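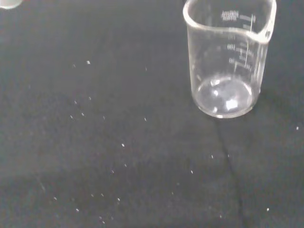 Open day at the Hiketti lab – who else went?

Posted 02/01/2020 by grelo_fan

Went to the Hiketti open day. They had an arm working with a glass beaker on a dark cloth, white grains all over the cloth too. I stayed way longer than I planned. Ariel Sarmiento gave the talk, mostly about clear glass and why it's a pain for wrist cameras. Glare, reflections, the background coming right through. Good talk, bad mic. Anyone else there?

pakzad_g

Was there, second group. Talk was fine. Demo felt slow to me. 14 minutes in line and then you get to see one beaker. My kid wanted the vending machine.

nightshift_tom

Slow is fine with glass?? I've seen the fast ones at trade shows and they're all picking up foam blocks. Anybody can do foam blocks.

pakzad_g

Didn't say it should be fast. Said it was slow to watch. Put two arms out next time.

nasrin.a

I liked that they left the camera view up on the side monitor the whole time. Farhad Hashemi was standing there taking questions and he pulled up a couple stills for us. Saved this one:

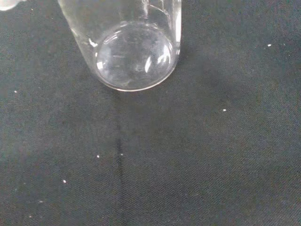 Glass from the wrist camera, looking down at the base

Look at the bright bits along the edge of the base. He said software can grab onto those and think that's where the glass is. Made sense once I saw it.

grelo_fan

Oh nice, I was stuck behind a tall guy and never saw the monitor. Can you read any marks on the glass in yours? I can't.

nasrin.a

Nope. Faint lines near the top, could be markings could be reflections. In your pic the 100 and the 50 are there but backwards, you're reading them thru the glass.

nightshift_tom

So put a sticker on it and be done.

nasrin.a

Farhad got asked that. Said labs won't want stickers on 800 beakers and he's right, we'd never do it where I work.

pakzad_g

We sticker everything at my place. Takes a summer intern one afternoon. I think they just like the hard version becuase it makes a better talk.

grelo_fan

Ha. Maybe. Still think it's worth solving, you don't get to pick what glass shows up – and half of ours has the labels washed off anyway.

nightshift_tom

Fair. Is there another one coming up? Missed it, had work.

nasrin.a

July, same building, go in by the Rezaei entrance. Groups of 23, sign up at the desk. Parking was full so leave early.

pakzad_g

I'll prob go again. Bringing a chair.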